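Bindery notebook, Celstead bench
March 10, 2021

Paste trials, continued from the November pages

Made up two fresh batches of wheat starch paste first thing. Batch A is the usual recipe, 140 g starch to 500 ml water, cooked slowly and pushed through the sieve twice. Batch B is the same weight but soaked overnight before cooking. B came out smoother and needed one pass only. It also held its body better when let down for the Himano tissue.

Marlene Cordeiro tried both on offcuts of the old endpapers. A cockled a little along the grain. B lay flatter, but she had B under the heavier weight, so that proves very little. Repeat with matching weights.

The damp meter gave 76 at the back wall again. Moved the drying boards away from it. Anything waiting for treatment should go on open shelving with a gap behind, never hard against brick. Pale wood with rounded edges is fine for this, no corners to catch a loose spine.

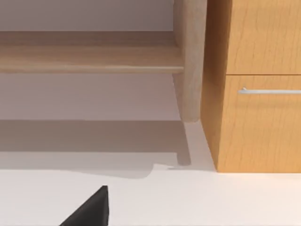 Siriwardena ledgers

Collated the first ledger. One gathering is out of order and was sewn that way, as the thread is original and runs straight through. Leave it. Note it on the slip and pencil the true order inside the back board.

Spine linings are animal glue, very brittle, and come away dry with the bone folder. The second ledger is worse. Somebody has been at it with a rubber-based adhesive which has gone brown and sunk into the folds. Tried the crepe eraser on a small patch. Slow but safe. Do not use solvent until the red ruling ink has been tested, as it looked ready to move when I touched it with a damp swab.

Stacking, while I think of it. Small volumes can lie flat in twos on the table between jobs, wider one on top if need be. No more than that, and nothing left open face down.
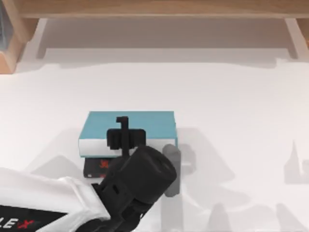 The Mukasholm cloth came in two shades though we ordered one. The darker is closer to the ledger sides. Marlene will write to them and ask for the rest to match. Keep the paler piece for boxes.

Stock: museum board low, linen thread fine, Japanese tissue over 1213 g by the scale, including the wrapper. Blotters need replacing, the old ones have gone hard at the edges.

To do next: test red ink with water and with alcohol. Repeat paste A and B under equal weights. Cut new pressing boards for the second ledger. Ask whether the owner wants the loose receipts put back where they were found or kept in a folder. Paste brush with the blue handle is shedding, bin it.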